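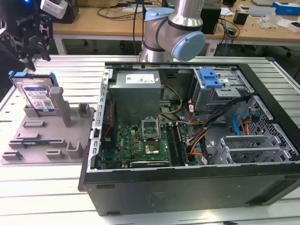
Week two of teaching the arms to take apart and rebuild a desktop. Posting some notes as I go, mostly for the people at Mendport who asked how the demos get recorded.

The task is split into short pieces. Hard drive, memory, power leads. One person drives both arms by remote control and every piece gets recorded separately. We tried one long take in April and the operator was worn out before the memory was in.

We have 168 clean demos of the memory stick and 61 of the drive. The drive is slower to teach. You have to grab it by the blue caddy, lift it straight, and bring it over the cage without tilting. Half my early takes tilt.

Parts wait on a gray printed plate next to the case. Drive stands up in a cradle, memory lies in a slot. Edgardo Tan redrew that plate four times. The first one held the memory so tightly that the gripper dragged the plate along with it.

Memory is the part where remote control feels worst. You get no feel for the click. I watch the wrist camera, push a little, stop, push again. Those pauses end up in the data and the policy copies them. We're trimming the long ones.

Someone asked why we don't just move the arms by hand. We did for the first 200 takes, on the Heltent bench. Fine for reaching and placing. Bad inside a case, your own hands block the view and you bump the cables.

Cables, by the way. We leave them loose in the tower on purpose. Tying them back gave us a nice success rate that fell apart on the next machine.

Takes where I miss and recover stay in. Takes where I drop a part get tagged and put in another folder. Javier wants those for a failure detector.

Target is 552 demos across all the pieces before we train again. Next up is closing the blue latch on the drive cage, one arm holding the case still while the other pushes. I'm doing the first batch Saturday morning.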